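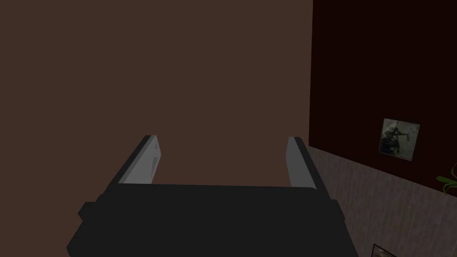

Dark gripper with two parallel fingers. Computer rendering.

Bring Back the Tie

Opinion
4 comments

I drove home from Flevisden last month in the rain, 194 miles, with a cold burrito on the passenger seat, and I spent most of it arguing out loud with the windshield. We had just lost in a shootout. Again. And the thing I kept yelling, somewhere past the second toll booth, was that we hadn't lost. We'd played sixty minutes of really good hockey and it was 2-2, and then five more minutes of that three-on-three stuff where everybody skates backward with the puck looking for a better idea, and it was still 2-2. That's a tie. I know what a tie looks like. I grew up with them!

So this is my case for bringing back the tie. I've made it to pretty much everyone who sits near me at the Annamalai Center and they're sick of it, so now it's your turn.

First, let me be fair to the shootout, because I liked it once. When our league brought it in I was all for it. I stood up with everybody else. The first one I ever saw in Clostberg, the whole building was on its feet and a guy behind me spilled an entire beer down my back and I didn't care (well, I cared in the parking lot). It felt like getting a free dessert. If you'd asked me that night whether we should ever go back to ties I would have laughed at you.

But dessert after every meal gets old. We've had so many of these now that I can tell you what each of our shooters is going to do before he does it. Our captain goes wide left, slows down, slows down some more, and shoots it into the goalie's pads. Our best scorer tries the same forehand-backhand thing he's been trying since October. The goalies in this league have video. They know too. And the crowd has stopped standing, if you've noticed. Half of them are putting their coats on. There's a whole stream of people walking up the stairs with sleeping kids over their shoulders while the thing that's supposed to be the most exciting part of the night is going on behind them.

What really gets me is the standings. You get two points for a win, any win, and one point for losing after regulation. So a regular game hands out two points, and a game that goes long hands out three. I've never heard a good explanation for where that extra point comes from. Somebody's printing it. And what it does, every single year around February, is turn the last ten minutes of a tied game into a nap. Both teams have figured out that if nothing happens, they both get paid. Watch the defensemen. They stop pinching. They dump it in and go for a change, and then the other team dumps it in and goes for a change, and you could go get nachos and come back and not miss one thing. I've done it. I didn't miss one thing.

People say the old tie did exactly that, with everyone playing safe and going home with a point. Sure, some of that happened. I remember some awful ones. But when a tie gives you one point and a win gives you two, there's nothing extra sitting on the table for playing dead. You're splitting the same pie. If you want to make it even better, give three points for a regulation win and one each for a tie, the way soccer does it, and see how many coaches want to sit back at 2-2 with eight minutes left. I'd pay to watch that. I already pay to watch the other thing. 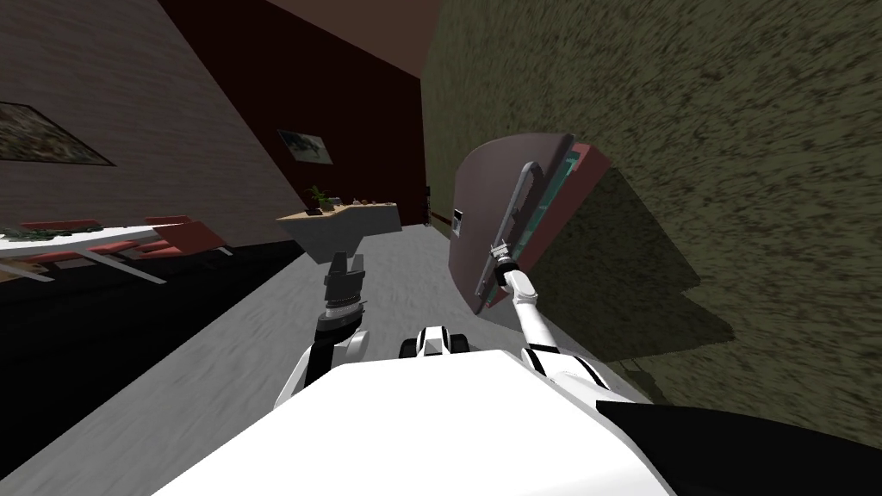
A robot's gripper on the handle of a partly open door. Computer rendering.

And let's talk about what a shootout is, as an activity. Hockey is lines, and changes, and a winger getting back to cover for a defenseman who got a little too excited. It's killing a penalty with your legs gone. It's the fourth-line guy eating a slap shot off the ankle and hobbling to the bench while everyone bangs their sticks. None of that is in a shootout. A shootout is one skater and one goalie, which makes a lovely skills contest, and I'd happily watch it at an all-star weekend with a hot dog in each hand. Deciding a team game with it is like finishing a tied baseball game with a home run derby, and I know there are leagues that have tried that too, and I have opinions on those, but my editor only gives me so much room.

I hear the argument about new fans a lot. New fans don't understand ties, new fans want a winner, you can't sell a tie. I took my niece to her first game this winter. She's eleven. It went to a shootout and we won, and on the way to the car she asked me whether we'd won "for real." I said yes, and she said, "But it was the same score." I didn't have anything to say to that. She wasn't confused about ties. The kid plays soccer on weekends, she ties all the time, and then she gets an orange slice and goes home. Kids are fine with ties. The people I've met who can't handle a tie are mostly grown men with a bet on it.

There's a travel side to this too. This is a bus league. Our guys will play at home, shower, and get on a bus at eleven at night to be somewhere else the next afternoon. Add the overtime and the shootout and the little ice scrape they do in between, and you've tacked a good chunk of time onto a night that was already long. You'd think the teams themselves would be the ones begging for this. Maybe they are. They don't tell me anything.

I should admit that I miss the feeling of a tie, too, and I know how that sounds. There was a particular walk out of the old rink after a tie. This was before the Annamalai, back when we played in the barn by the river that held maybe 607 people if the fire marshal was on vacation. You'd come out and you'd be a little annoyed and a little relieved, depending on who scored last. If you came back from two down, it felt like a win, and you'd see everybody grinning in the lot, scraping their windows. If you blew a lead, it was like a funeral. Same result on paper, two totally different nights. There was something in between winning and losing, and you got to decide how you felt about it on the way home. A shootout loss has one flavor. You feel robbed, and then you look at the standings and you got a point, so you weren't even robbed properly.

My favorite game I ever saw in person was a 4-4 tie. It was against Flevisden, naturally. They had a goalie who seemed about nine feet tall, and we were down 4-1 going into the third and people were leaving (they've never let themselves forget it). We scored, and we scored again off somebody's rear end, and then with the net empty there were six of our guys jammed in around the crease, all hacking at it, and I still couldn't tell you who put it in. The horn went a minute later. We all just stood there. The players didn't know whether to celebrate. Both teams sort of coasted around for a second, completely gassed, and then both ends of the building started clapping, including the busload from Flevisden, and I don't think I've heard those people clap for anything before or since. Now picture that same night with a shootout stuck on the end. Somebody wins it on the fifth round when the puck rolls off the other guy's stick. Would I remember it? I'd probably remember being mad about the puck.

Will the league do it? I doubt it. The shootout has a sponsor. You can't go to a game without hearing about the Welix Shootout, with the lights going down and that song I now hear in my sleep, and I assume somebody is getting a nice check for it. I don't blame them, rinks are expensive and compressors don't fix themselves. But I bet Welix would be just as happy with its name on something else. Sponsor the overtime! Keep the five minutes, I'll give you that. I could even learn to love three-on-three if there was nothing waiting behind it, because then you'd have to go for the win right there or live with the tie. Turn the lights down for that. Play the song. Sell me a foam finger.

Or try it for one season. That's all I'm asking. One season, five minutes of overtime, and if it's still even, everybody shakes it off and goes home with a point. If attendance falls off a cliff, bring the shootout back and I'll stand up and cheer for it like it's the first time. I'll even write a column saying I was wrong, and I'll let my section mates pick the headline.

The playoffs, obviously, stay just the way they are. Play until somebody scores, and if that's two in the morning, then it's two in the morning and I'll call in sick. I'm not a monster. You need a winner in April. You just don't need one every night in November, in a half-full building, with the Zamboni idling in the corner and the concession stands already shut.

We've got Flevisden at home again next, and I'll be in my usual seat in the corner. If it's tied after sixty, I'm telling you now, I'm going to clap like it's over, and I'd love some company.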